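Grindero 8 – two-finger gripping station for packing and accessory lines
Sold and serviced by Delaunay

The Grindero 8 handles light consumer goods at a packing bench: phone cases, chargers, small boxes. It runs next to an operator and takes over the repetitive pick and place. The operator keeps inspection, sorting of rejects and changeover.

Fingers: two, black, foam-faced
Pad replacement: by the operator, no tools
Station weight: 166 kg
Controller: Voller 801
Teaching: by hand-held gripper, no programming

Effect on staffing
At the Jundach accessory plant, two stations have been in use since February. Bench crews stayed at 9 people per shift. Job content changed: each operator now records new grips with the hand-held tool, checks pad wear at shift start and signs off the first parts. Line lead Clémence Besnard reports fewer wrist complaints and more time spent on paperwork – the second point is under review with Delaunay.

Foam pads are a wear part. Replace them when the foam no longer covers the full finger face. Training for bench crews takes one shift and is given on site by Aldo De Luca. Spare pads are ordered by the pair under the station number. 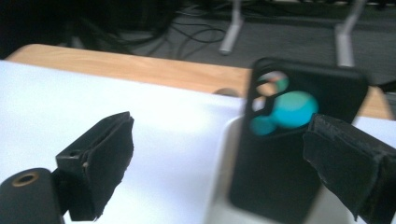
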